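Workplace automation / How-to / Small office tasks

How to hand over a small office task to automation without upsetting the people who did it

At Kellis we have 218 people on two floors, and since last year many small jobs are done by machines or by software: the mail sorting, the room booking, the supply orders. I was asked by Līga Vanags from the Grustholm office to write down how we do the change, so that other sites do not repeat our mistakes. Please adapt it to your own place.

Step 1. Choose one task only. Our first one was the watering of the plants on the desks. It is a small job, but it is repeated every week, and several people had it as part of their day.

Step 2. Do the task by hand one more time, slowly, and record it. Sit with the person who knows it best. Write what she does, and also what she looks at before she does it. Laimutė Vītola did the plants on our floor for years, and her notes were much longer than we expected. She touches the soil first. She gives less to a plant that stands close to a window. None of this was in the cleaning plan.

Step 3. Mark which parts need a decision. Moving water from a can to a pot is easy to describe. To decide if the pot needs water is harder. In our list we wrote M (machine) or P (person) next to every line, and where we could not agree we wrote P.
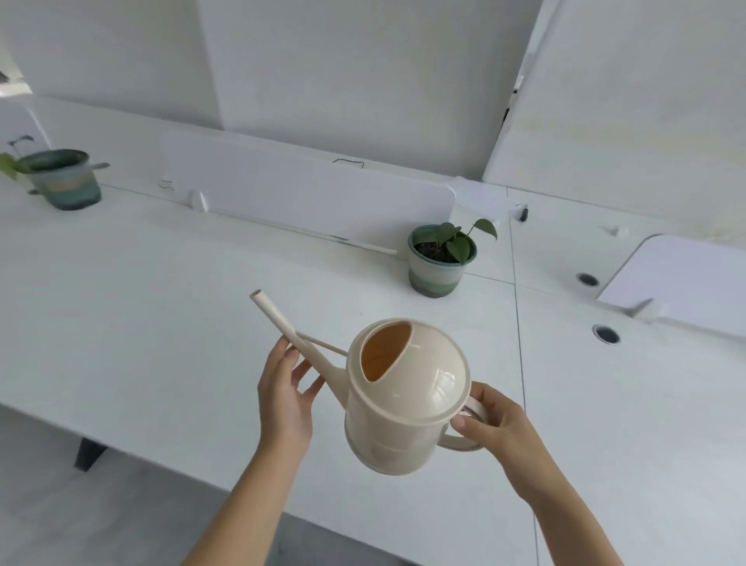

Watering at the desks, one hand on the handle and one on the spout.

Look at the hands when you write your list. If a worker uses two hands, ask her why, and put the answer in the notes. In our case the second hand guides the spout so that water does not go to the cable holes in the desk. The supplier, Iltach, did not have this in the first plan — we had to add it.

Step 4. Agree what the person will do instead, before the machine starts. Write it with her, with hours. Laimutė now checks the plants once a week, decides the amount for each one and repots when needed. The time she got back goes to the reception desk, which she had asked for.

Step 5. Run both ways together. We took the whole of September for this. The person can stop the machine at any moment and does not need to ask a manager. Keep a paper sheet near the stop button and let people write complaints in their own words.

Step 6. Decide, and say it openly. If the machine stays, tell everybody which jobs are changed and which are not. If it goes, tell them this too. At our Dzene site the mail sorter was sent back, and people there trust the next trial more.

One remark about money. Our budget for the trial was 2,000 euros and we spent 1,749. The hours for talking with people were not in this sum. Next time I will put them in.

Last changed 25/09/2025

Contact the workplace team | © Kellis | Back to top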